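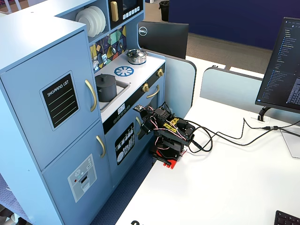

Automation at Drolbridge: the kitchen bench

Our Tirkthorpe office started the kitchen bench in July. Before that, Radoslava Zelenák and Florencio Rivas labelled recordings full time. Now they split the day between labelling and running the arm, and both have moved up a pay grade.

Oven door. The gripper goes for the handle and the operator logs each try. A full set is 1,000 tries, and we were at 795 on 22/08/2022.

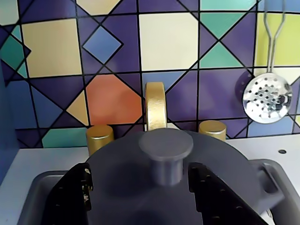 Lids are slower work. The fingers have to come in on both sides and leave the knob clear. Florencio rewrote the approach after talking to Aliki Economou at the Lallandale site, where 16 kitchen staff will be trained on the finished system next year.

Rosters for operators are with Leandro Salcedo. Shifts on the bench are capped at 91 minutes.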